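Presenters should read the letters again

When I moved to Mendthorpe, I learned much of my English from the evening program on Sadasby Radio. The presenter spoke slowly and he read letters from listeners for the last 9 minutes. I wrote to him once, in May, about the bus to Allano, and he read my letter with all its mistakes. I was proud for a week.

Now the letters are gone. The same time is used for the presenter's own opinion, and after it comes a second presenter who has an opinion about the first. I do not say they are bad people. But a person who speaks every night to 3,000 homes begins to believe that these homes agree with him, and who will tell him that they don't?

The station answers that listeners can comment on its website. I looked there. Under one program I found 200 comments, and most of them were written by the same few people, quarreling. A letter was different. Somebody had to choose it, and then the presenter had to say it aloud in his own voice, also when it was against him. I remember that he sometimes had to stop for a moment before he answered.

In my opinion three letters in each program would be enough. It costs nothing, and it takes less time than the weather. I would also ask that at least one of them disagrees with the station. If the presenter finds this unpleasant, he can have the rest of the hour to recover.

Szénási, January 16, 2023
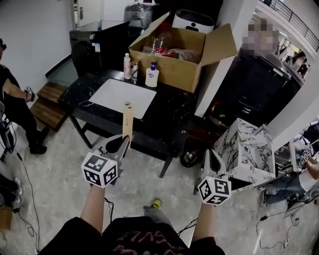

A stick held upright over a dark marble-patterned table.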